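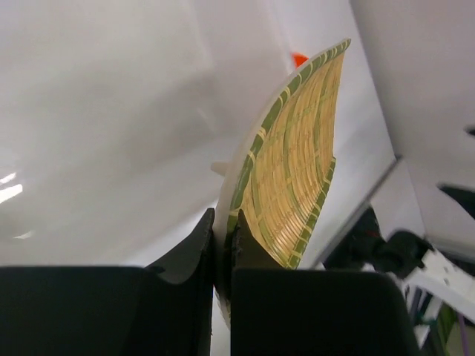

How do I clean melamine plates with a basket-weave print?

Posted by Pedeck, 30 April 2019

I bought a box of patio dishes at an estate sale in January. Several are thin and curved, with a straw and green bamboo-style pattern and a green border that looks stitched. I think they are melamine, but there is no stamp on the bottom. A few have brown tea stains that dish soap won't touch. Can I use bleach, and can they go in the dishwasher?

Vindico
No bleach. It takes the shine off melamine and then the stains come back faster. Mix baking soda and water to a paste, leave it on for 4 hours, and wipe with a soft cloth. Don't use the green side of a sponge. I have done this on a whole set of picnic plates and the print was fine. For the dishwasher, top rack only, no heated dry. If they are old I would wash them by hand. Keep them out of the microwave.

Rosetti273
just use denture tablets, one per plate in warm water overnight. works on mugs too

Bañez
Check that it is melamine before you soak anything. Some of the old woven-look trays are real bamboo or paper under a clear coat, and those swell if water gets in at the rim. Run a fingernail across the pattern. If it is smooth all over, it is a print and the paste is safe. If you feel ridges, use a damp cloth and dry it right away.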